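Moving the board game evenings to the library annexe

We've now had eight evenings at the annexe, so I'm in a fair position to say how it compares with the pub. People who come less often have been asking, and it's easier to write it down once.

The short version is that it's better for long games and worse for everything else, and I would like to keep going until December at least.

Some background for anyone who wasn't there. The group started as four of us playing Cultholm in the back of the Liyanage, which had one big table and a landlord who didn't mind as long as we bought food. Cultholm takes five hours if everybody knows it, and we didn't, so we were usually asked to leave somewhere in the third age with the northern provinces still unclaimed. We got used to that. I have a notebook with scores in it for games that were never finished, and looking back through it I can see that Kamrul Selvanayagam was leading in most of them, which he has mentioned more than once.

When the Liyanage changed its kitchen hours we tried two other pubs. The first was too loud. The second had round tables with a raised lip, and you can't lay a map flat on those. We then spent a winter in my front room, with a limit of five people and a coat pile on the stairs. I didn't mind having people over but I did mind the clearing up, and the game couldn't stay out overnight on account of the cat.

The annexe costs 15 pounds an evening, split between whoever turns up. We get it from six until ten, and there's a cupboard where we can leave two crates. That cupboard is the main reason I want to stay. Carrying Plurkis on the bus was never a pleasure. The box is the size of a small suitcase and the lid has never fitted properly once the cards are sleeved.

On the subject of sleeves, I finally finished doing Plurkis with both expansions. It came to 1,206 cards. I bought packs of 50 because they were cheaper, and I wouldn't do that again, as the last few packs were a slightly different width and you can feel it when you shuffle. If you're thinking of doing a big game, buy them all at once and from the same place. The thinner ones are fine for cards that only get turned over occasionally, like events, and I'd spend the money on the hand cards.
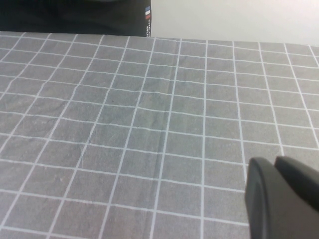
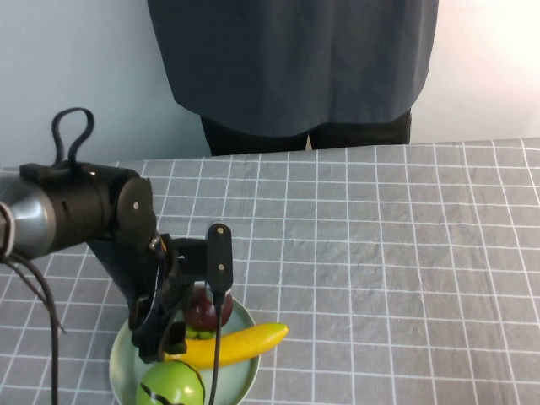 Map games need a different kind of space from card games, and it took us a while to sort that out at the annexe. For Plurkis everyone wants elbow room and somewhere to put a discard pile. For Cultholm you need one large flat area that nobody leans on, and then a strip along the edge for each player's own bits. I've come to like playing on cloth for this. Wooden pieces don't slide, cards can be picked up without using your fingernails, and it's quieter when somebody drops a handful of coins. A grey cloth with thin white squares on it, like the one in both photos, also gives you straight lines to set things against, though where the fabric rumples the lines wander too and it wants smoothing out before a map goes on it. For Cultholm I'd still put a sheet of clear acrylic over the board, because the folds in the map have never gone flat and the armies on the coast slide into the sea.

The lighting at the annexe is good, much better than the pub. At the Liyanage we could never tell the brown faction from the dark red one, and at least two wars were started by mistake. The chairs are not good. They are stacking chairs of the type I remember from school, and after three hours you know about it. I bring a cushion now and so do a couple of others.

The thing people miss most is the food. There's a kettle and a small sink, and we're allowed cold food as long as we take the rubbish home. Several of us eat before coming, which means arriving nearer seven, which means a long game loses an hour before it begins. I've suggested that for Cultholm evenings whoever gets there first does the setup alone and the rest of us bring them something. Setup takes me forty minutes if the pieces were put away properly and much longer if they weren't. I'm not going to name anyone, but the grain tokens do not go in the bag with the ships.

People also drift in less. At the pub there would be somebody's friend, or somebody who had come in for a drink and wanted to know what we were doing, and we picked up three of our regulars that way. Hardly anyone wanders into a library annexe after hours. We've had one new person since the move and she came through the noticeboard. If we want to keep the numbers up we'll have to ask people, which I'm not very good at, so I would be glad if somebody else did it.

As for what we've played, the first two evenings were Plurkis, mostly because I wanted to use the sleeves. It plays well with five and badly with six. With six you wait a long time for your turn and by then the market has changed, so any planning is wasted. I know some people like that about it. We then did Cultholm over two sessions, leaving the position written down in between. I took a list of every province and who held it, and we rebuilt it the following time from the list. It took a while and there was an argument over a fort, but we did finish, for the first time with this group. Kamrul came second.

Since then it has been shorter things. Fliltum has been the surprise for me. I'd had it on the shelf for years and assumed it was a children's game from the box. It's a tile game where you build a river from the mouth upwards, and you score for villages that stay on the bank. You can play it in under an hour and it can be explained in the time it takes the kettle to boil. We've ended most evenings with it. The one fault is the rule about islands, which is written in such a way that it can be read as saying either that they block the river or that they don't. We play that they do. If you play it the other way the game runs too long and whoever has the most tiles left simply wins.

I've been asked whether we could run two tables at once. I think so, up to ten people, but beyond that I'd be worried about noise, as the room has a hard floor and voices carry. It would also need somebody at each table who knows the rules. At the moment that's usually me at one and a rulebook at the other, and I've seen how that goes.

I've paid for the annexe through to the summer. The next evening is 17th April, and I'd like to do Cultholm again with whoever can be there at six sharp and stay to the end. Four players is ideal and five is possible. If you want to play, let me know which faction you'd like, and please don't all ask for the islanders. If more than five say yes I'll bring Fliltum out of the cupboard for a second table.

Two other small things. Somebody left a blue scarf on the back of a chair and I have it at home. And the second edition rulebook for Plurkis has gone missing from the crate, the one with my pencil notes in the margin about trading on the last turn. If it's in your bag I'd like it back before we next play, as I can't remember what we decided.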